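Demonstration Operator, Manual Gripper Work
Hollberg Site, Training Room 2
Two openings, day shift

Lahlou operates a returns and repacking facility in Hollberg with 267 employees. In June the site began moving part of its light handling work to automated stations supplied by Mavby. The stations learn from recorded demonstrations carried out by people using hand-held grippers. We are hiring two operators to produce those demonstrations.

The position is open to outside applicants and to current employees. Packing experience is useful but not required.

Background to the role

Six of the 30 repacking benches will be converted in the first phase. Staff on those benches move to inspection, exception handling or station support at their present pay grade. The work left for people will involve less repeated lifting and more fault finding, and the job descriptions have been rewritten to match. Demonstration Operators report to the station support lead, not to Mavby.

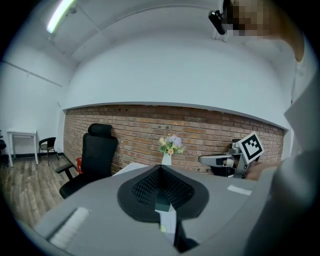
Operators work with one gripper in each hand for most of a session. Tasks include picking up, turning, placing and handing over ordinary objects at a steady pace, following a written task card. Each gripper carries its own parts and has to be checked before use: the square black-and-white marker mounted on top must be clean and firmly seated, and the textured black pad must be free of dust and tape residue. Sessions are held in furnished rooms as well as at the benches, so operators should be comfortable moving between chairs and tables while keeping both tools under control.

Duties

Complete up to 80 demonstrations per shift from assigned task cards.
Reset objects to their starting positions between runs.
Mark failed runs in the Lolley log and enter a fault code.
Report worn pads, loose markers and damaged housings before the next session.
Attend a weekly review with bench staff – their comments on grip order and part handling are used to revise the task cards.

Requirements

Full use of both hands and the ability to hold a light tool for 40 minutes at a time.
Ability to read and follow written instructions in English.
Basic computer skills.
No programming knowledge is needed.

Hours and conditions

Shifts run from 7:00 a.m. to 3:30 p.m., with a ten-minute break after each recording block. Training lasts two weeks and is paid at the full rate. The contract is for 12 months. Current employees keep their seniority and may return to their previous department at the end of the term.

Recordings are used for station training only. They are not used to measure individual speed or to set bench targets.

To apply, send a resume and a short note on your manual work experience to the Lahlou hiring office, quoting reference 3173. Current employees may apply through their shift office with the same reference. Selected applicants will be invited to a one-hour practical trial with the grippers.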